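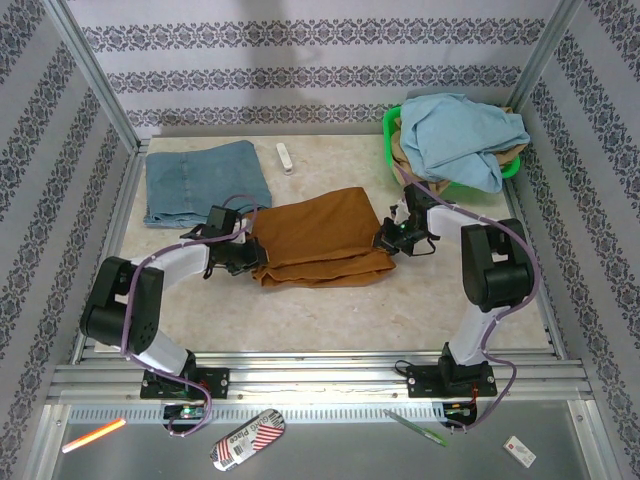
Open day notes, in a rush because the next issue closes at noon

Made it to the Trileo open day on Wednesday, September 14, 2022. Full house, bad parking, decent coffee. Notes typed up on the train so forgive the state of them.

The main draw was the two-arm folding cell, which Sharada Fernandes and her group have been working on since spring. Two arms, one table, a basket of clothes. Sounds dull. Wasn't. People stood three deep at the panels and didn't move on when they were supposed to.

Both grippers take hold of the cloth, one on each side, and work toward the middle of the table. Brown piece when I got to the front, jeans already folded and set off to the left, plenty still heaped in the green basket. Slow, yes. Sharada was up front about that. A shirt takes them far longer than it takes you or me and she said speed isn't what they're chasing this year. Grip is. Thin fabric slides, thick fabric bunches, and denim has seams that push the fingers apart.

Some numbers from her talk, for those who asked. 639 practice folds logged over the summer. 495 of those good enough to go on a shelf, going by their own scoring. The rest mostly failed at the second fold, where the lower layer wrinkles up and the arms lose the edge. Each run gets up to 230 seconds before they stop it and start over.

Question from the floor (the Wernska people, I think) about fitted sheets. Big laugh. Answer was no, not yet, ask again in November.

Somebody else wanted to know if the wallpaper mattered. It does a bit, apparently. They swap the backing now and then so the system doesn't get too used to one look. Same goes for the marble pattern on the table top. I'd taken it for decoration.

Also on the day:

Flirkon had a bin sorter in the next room. Loud. Didn't get close enough to say much, will try to get a write-up from them for next time.

Brzozowska ran the hands-on corner, where you could drive a small arm yourself and try to pick up a sock. I managed it on the 3rd go. Harder than it looks and my respect for the folding lot went up alot.

Lunch ran late so the panel was cut to half an hour. Slides are promised, will foward the link when I have it.

Trileo are planning another open day in November, smaller groups this time and you'll need to book. Names to the office please, first come first served. Car share from here if enough of us are going.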